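Workshop tips: bin sorting notes from the Prodeo open day

The August open day at Prodeo's Toledo Street workshop ran from 10 a.m. on Saturday, with the sorting bench going for most of the morning. The work on the bench was bin picking: mixed small objects in a metal bin, one arm, one gripper. Most of what follows applies equally to a home garage, where the bin is a drawer and the gripper is your hand. Items are in the order I wrote them down.

1. Slope the sides

A bin with outward-sloping walls gives access to the corners. Small parts in a square-sided box end up hard against a vertical face, and fingers or pliers have no room to get behind them. If you are buying trays for screws and fittings, choose the tapered pattern. They also nest when empty, which saves a good deal of shelf.

2. Keep the load down

A single layer is easier to pick from than a heap. The bench operator's rule was to put the reserve stock in a separate clear tub behind the work and top up from it as needed. The same rule suits a bench drawer. Anything over 50 pieces in a shallow tray and you are digging.

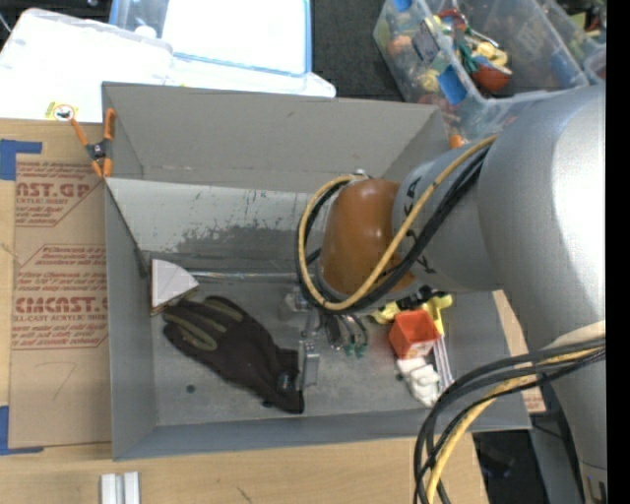
Glove and toys in the sorting bin, with the stock tub behind.

3. Soft goods are their own category

Gloves, rags and straps behave differently from rigid parts. A block has faces to close on. A glove lying flat on sheet metal offers very little, and the best purchase is usually a fold or the edge of the cuff. When storing work gloves, peg them in pairs by the cuff. Do not throw them in with hand tools. They cover whatever is beneath, and grit from the tools works into the fabric.

4. Spring clamps

Cheap, quick, and under-used. One on the rim of a bin will pin a sheet of cardboard against it or mark which side faces the operator. Use the plastic-jawed type on painted or coated surfaces. Check the pivot pins once a year and discard any clamp with a cracked handle. Javell sells them by the bag at its trade counter, and the small size is enough for bench work.

5. Painter's tape for anything temporary

Blue tape holds card and light sheet to a timber top and lifts without pulling the finish, provided it comes off within the period stated on the roll. Fold one end under by 17 mm to make a tab. Press it down with a plastic scraper. Thumb pressure alone leaves the edges lifting in a warm shed.

6. Save the packaging from sheet stock

Cardboard from acrylic sheet is flat, clean and large. It protects a benchtop from glue and scratches, and the printed handling notes stay with the material if you keep the two together. Cut it with a sharp blade against a steel rule, printed side up.

7. Cable routing

Leave slack at every joint that moves, then tie the bundle on either side of the joint and never across it. On the arm at Prodeo the cables run along the outside in a bundle with generous loops. For a drill press lamp or a swing-arm magnifier, move the arm through its full travel before you cut the last tie. A loop 100 mm across is a reasonable starting point for light flex. Mains leads should be kept clear of the floor where people walk.
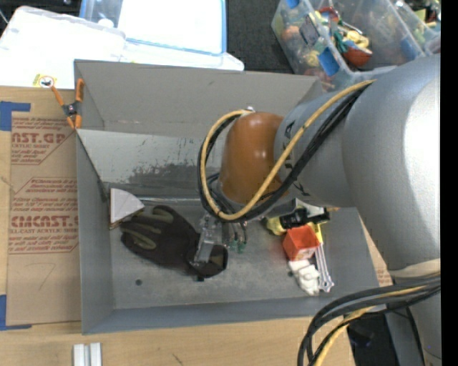 8. Approach angle

Coming straight down on a part is the simplest approach, and it suits anything in the middle of the bin. Parts against a wall need a slanted one. With long-nosed pliers, bring the tips down along the wall and draw the part toward the centre before closing on it. Small wedges are the worst offenders, as sloping faces tend to squeeze out of the jaws. Pick them up across the two parallel faces.

9. Scuffed metal

Bare sheet-metal trays mark quickly. Smudges come off with methylated spirits on a rag. Scratches can be left alone unless there is rust, in which case go over the spot with 200 grit wet-and-dry, wipe, and apply a thin coat of paste wax. Paint is a poor choice for the inside of a working tray, since it chips and the chips finish up among the parts.

10. Mixed bins

Sort by shape first and colour second. The handout from Kolley, who ran the afternoon talk, recommended pulling the largest items to expose the small ones, and I have since done my own fixings drawer that way. It took an evening. Long pieces such as rods and ladder-type sections go first, as they lie across everything else.

Parking on Toledo Street is limited to two hours. The next open day will be posted on the workshop's front door.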